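Pegboard over the bench: hooks or cups?

wasine_49
Finally got a gray perforated board up behind the workbench. Now I'm stuck on how to hang things. My partner says hooks for everything. I say cups, because I own 15 screwdrivers and enjoy rummaging.

Khunthong
Hooks. A cup is a drawer that has given up.

skener
Disagree. Screwdrivers on hooks fall off if you shut the door with any feeling. Cup for drivers, hooks for scissors and pliers, done.

Khunthong
My door shuts fine. Maybe look at the door.

cilivo
What about tape? Mine lives in a stack and the roll I want is always at the bottom.

skener
Hang it. One long hook per color or you're back to the stack, only sideways. Mine for reference, blue and red drivers in the cup, tape over to the right:

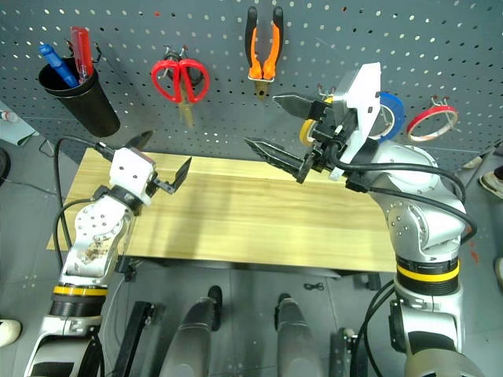 Reply #7
wasine_49
OK, I like that. Scissors blades down, too, my partner will be pleased. Going with one cup.

Reply #8
Khunthong
One cup. That's how it starts.

Reply #9
cilivo
Does the board flex when you yank the pliers off? Mine does, and then the tape rolls swing for a bit.

Reply #10
skener
Put a batten behind the middle.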